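Comment conserver une sauce piquante maison sans qu'elle fermente dans le placard ?

Question posée par Randa Sfeir le 28/03/2019
Rubrique : Conserves et bocaux

Bonjour à toutes et à tous,

Je me permets de venir vers vous parce que je tourne en rond depuis un moment. En décembre, ma belle-sœur m'a donné un sac entier de piments rouges qu'elle avait au congélateur, et j'en ai fait une sauce avec de l'ail, du vinaigre de cidre, un peu de sucre et du sel. Tout le monde l'a adorée à la maison, même mon père qui d'habitude ne supporte pas ce qui pique ! J'en ai donc refait, beaucoup trop évidemment, et je l'ai mise dans des petites bouteilles pour en offrir.

Seulement voilà, quand j'ai ouvert l'une d'elles il y a quelques jours, elle a fait « pschitt », comme une limonade. L'odeur était un peu aigre, pas vraiment mauvaise, mais je n'ai pas osé goûter. Pour la recette, j'étais partie sur 900 g de piments et 126 g de vinaigre. J'avais fait cuire le tout 10 minutes, mixé, puis mis en bouteille une fois la sauce refroidie. 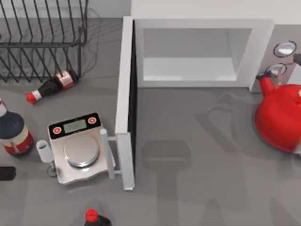
Ma question est donc double. Est-ce que je dois jeter toute la série, ou bien seulement la bouteille qui a pétillé ? Et pour la prochaine fois, faut-il plus de vinaigre, plus de sel, une cuisson plus longue ? J'ai lu tout et son contraire. Sur le groupe de cuisine de Plestine, une dame m'assure que le piment se conserve tout seul « parce qu'il tue les microbes », et ma voisine me dit de mettre une couche d'huile par-dessus. Je ne sais plus qui croire, et comme c'est pour offrir, j'aimerais autant ne rendre personne malade.

Merci d'avance à ceux qui prendront le temps de me lire jusqu'au bout, je sais que je suis bavarde.

Randa

3 réponses

Réponse de mamie_bocal (réponse retenue par l'auteure de la question)

Bonjour Randa, et ne vous excusez pas, je suis pire que vous !

Pour commencer par le plus désagréable : oui, à votre place je jetterais tout, y compris les bouteilles qui n'ont pas fait de bruit. Elles viennent de la même casserole et elles ont été remplies à froid, elles ont donc eu les mêmes occasions de partir en fermentation. Je sais que ça fait mal au cœur. J'ai moi-même vidé une tournée complète de chutney de courge un hiver et j'en ai boudé toute la soirée.

Ensuite, votre recette manque franchement d'acidité. Le piment frais est un légume peu acide, il a beau brûler la langue, il ne se protège pas tout seul (la dame de votre groupe se trompe, gentiment mais elle se trompe). L'ail n'arrange rien. Ce qui compte pour une sauce gardée hors du froid, c'est le pH : il doit descendre sous 4,6, et moi je ne suis tranquille qu'à 4 ou en dessous. On trouve des bandelettes en pharmacie ou en magasin de brassage, mais dans une sauce bien rouge on ne lit pas grand-chose, alors un petit pH-mètre est plus sûr. J'ai un Drunetik que mes enfants m'ont offert, il faut l'étalonner de temps en temps et c'est tout.

Prenez aussi une recette éprouvée et respectez ses proportions de vinaigre, à 5 % d'acidité au moins, c'est écrit sur l'étiquette. Embouteillez la sauce bouillante dans des bouteilles ébouillantées, puis suivez le traitement à la chaleur indiqué dans la recette. Et surtout pas d'huile par-dessus ! Elle prive la sauce d'air, et c'est justement ce qu'aime la bactérie du botulisme.

Si tout cela vous paraît compliqué, faites de petites quantités et gardez-les au congélateur. C'est ce que je fais une année sur deux, quand je n'ai pas le courage de sortir la grande marmite.

Bon courage, et revenez nous raconter !

Réponse de Nistor

Moi je la mets au frigo et puis voilà. Jamais eu de souci, mais c'est vrai qu'elle ne dure pas longtemps chez nous, les garçons en mettent jusque sur les pâtes.

Réponse de lucette_p

Bonjour, je suis d'accord avec mamie_bocal pour tout jeter. Ouvrez les bouteilles doucement au-dessus de l'évier, avec un torchon autour du bouchon, parce que la pression peut surprendre. Chez moi il y en avait jusqu'au plafond et le blanc n'est jamais redevenu blanc.

Sinon il existe des sauces fermentées exprès, avec une saumure, c'est délicieux mais c'est une autre technique et il vaut mieux suivre une vraie recette. J'avais commencé avec le petit livret Postthorpe, que j'ai prêté et jamais revu, si quelqu'un en a un exemplaire à céder je suis preneuse.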